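Gray couch regret, or how I learned to read a fabric swatch

skirnura_sofa
Two months ago I ordered a couch from Prilleo based on a swatch smaller than a cracker. The swatch was "Pebble." The couch is weather. My whole living room now looks like a Saturday in February. Can I fix this with a rug or do I have to move?

desmond_ambrose
Rug. Rust or mustard, big enough that the front legs sit on it. Gray is fine, it just needs something to argue with.

Omgate16
Disagree with mustard. Everyone with a gray couch was sold a mustard pillow in the same year and we all have to live with it. Go green.

desmond_ambrose
My mustard pillow is doing great, thanks for asking.

noemie.l
What are your bulbs? I spent $168 on throws before I noticed the lamps were the problem. Swapped in warm ones and the couch stopped looking like a parking garage.

skirnura_sofa
Bulbs are whatever the last tenant left. One of them hums.

Omgate16
Warm bulbs will make it look beige and dirty. Is the fabric one flat color or is it flecked? Matters a lot for what goes with it.

skirnura_sofa
Flecked, dark and light threads both.
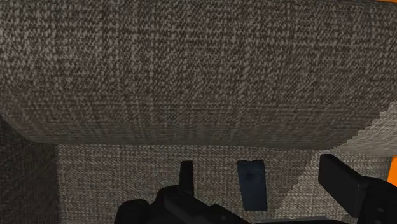 Walls are landlord white and I'm not allowed to paint. The floor is an orange wood I try not to look at directly.

noemie.l
Then you already have your rust, it's the floor. Get a cream rug and one plant.

Omgate16
Cream, with people eating on that couch? Bold.

desmond_ambrose
Still mustard.

skirnura_sofa
Bought 3 warm bulbs at lunch. Rug vote is now 2 against 1 and I don't know which side I'm on. The hum is gone, at least.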